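Workshop Notebook, Humanoid Simulation Bench
Entry for Thursday: hand-to-hand contact fault, seated model 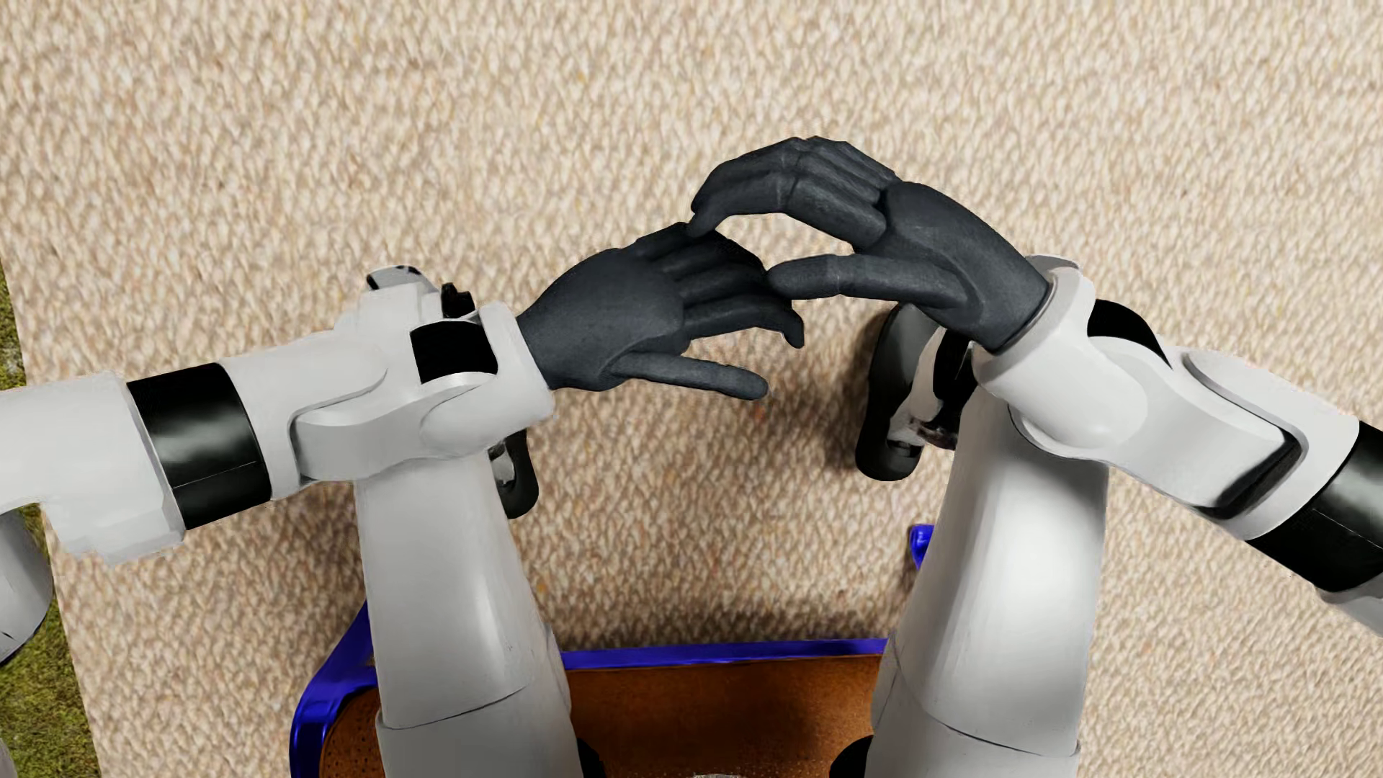
1. Reason for the entry

During the June regression series the seated model failed the hands-together exercise and was withdrawn from the test queue. The failure occurred in simulation only. The hardware unit at the Ciltach site has not run this exercise, and it is not to do so until this entry has been closed. Colleagues who hold a copy of the exercise on their own workstations are asked to remove it from any automatic schedule.

2. Configuration at the time of the fault

The model was seated on the blue-framed chair with the carpet asset in place and the outdoor ground enabled beyond it. The viewpoint was the high one, looking down over the forearms and shins, which gives the best view of the fingers. The physics settings were those of the standard Pillo profile, with no local changes. The motion planner was the Hubáček branch, as merged at the start of the month. Self-collision was reported as enabled for all links when the run began.

The exercise is short. Both arms come inward, the hands meet in front of the body with the fingers curled, light contact is held, and the arms return to rest. The left and right arms are commanded separately. The planner is expected to stop either arm when the distance between the hands falls below the set margin, and to allow final contact only at reduced speed.

3. What happened

The first part of the run was uneventful. At control step 1,087 the upper hand reached the knuckles of the lower one and the contact monitor returned nothing. The commanded position continued inward. The fingers then began to pass into one another, and the wrist torque estimates on both sides stayed at their resting values throughout. The run ended by reaching its limit of 2,000 steps. It was not stopped by any protective function.

The last point is the serious one. A run that ends on its time limit is marked "complete" in the summary table, and this run was so marked. The fault was noticed only when the joint traces were opened for an unrelated check of elbow smoothing.

4. Repetition

The run was repeated 14 times from the same starting pose. Contact was missed in five of these. In the remaining runs the monitor reported contact normally and the hands held as intended. The starting pose, planner seed and chair position were identical in every case, so the difference must lie in something that is not fixed by the seed. Thread order in the contact solver is the first candidate.

Runs with the chair removed and the pelvis pinned were also made. They missed contact in the same manner. The chair and the carpet are therefore not considered to be involved, and the suspicion recorded yesterday about the seat contact using up the solver's allowance is withdrawn.

5. Examination of the collision shapes

The collision shapes were displayed over the body for both hands. The palm and the back of the hand are each covered by a single convex shape, and both were present. The finger shapes were present on the first two joints of every finger. The fingertip shapes were present in the model file but had been assigned to the same collision group on the left and right sides.

The group assignment dates from the Pimex import. The import script places all fingertips in one group so that neighboring fingers on a hand do not jam against each other when the hand closes. It does not distinguish between hands. Tip-to-tip contact between the two hands is accordingly ignored by design of the script, although this is not stated in its notes.

This accounts for missed contact at the tips. It does not account for the tip of one hand passing into the knuckles of the other, since knuckle shapes are in a separate group and should have responded. Two causes may be present together. The entry should not be closed on the strength of the group assignment alone.

6. Second finding

The contact monitor reads a list of link pairs prepared at startup. When the list is longer than its buffer, the remainder is dropped and a warning is written to the startup log. The warning was found in the logs of all five failed runs and in none of the others. The order of the list is not fixed between starts, so the pairs that are dropped vary. In each failed run the dropped portion included pairs joining the fingers of one hand to the fingers of the other.

The warning is one line in a long startup log and carries no error code. No process reads it.

7. Safety assessment

No person was present in any workspace and no equipment moved. The matter is nevertheless recorded as a safety finding, for the reasons below.

The contact monitor is the same code on the bench and on the hardware unit. The startup list is built in the same way. A dropped pair on the hardware unit would leave the two hands free to close on each other at commanded force until the motor current limit acted. The current limit was set to protect the gearboxes. It has never been tested as protection for the fingers, and it must not be relied upon as protection for an operator's hand.

The summary table also gave a false result. Earlier entries that cite "complete" as evidence of a successful exercise should be read with caution until the traces have been checked.

8. Actions taken

The exercise has been removed from the shared queue.

The hardware unit has been locked out for all two-handed motions. Single-arm work may continue at reduced speed with the second arm parked and its drive off.

The pair list buffer has been enlarged on the bench machine only. The change is under a temporary label and must not be copied to the hardware unit without review.

The startup warning has been changed to a stop. The simulator now refuses to begin a run when any pair has been dropped.

9. Actions outstanding

Separate the fingertip groups for left and right in the Pimex import script, then import the model again. Check that a closing hand still moves freely afterward.

Repeat the full set from the same starting pose, first with the enlarged buffer and the old groups, then with both corrections. Keep the two sets of traces apart.

Add a result other than "complete" for runs that reach the step limit. The word "expired" has been proposed and is acceptable.

Ask the maintainers of the Hubáček branch whether the planner's distance check uses the monitor's list or its own. If it uses the same list, the stopping margin cannot be treated as an independent safeguard and the exercise procedure must be rewritten.

Review earlier runs of the clapping and towel-folding exercises for the same startup warning. Logs older than the last server change are on the archive disk.

10. Note added in the afternoon

First run with the enlarged buffer and old groups: contact reported at the knuckles, no contact reported between fingertips. This agrees with sections 5 and 6. The remaining runs in the set are queued for tonight. Lockout on the hardware unit remains in force.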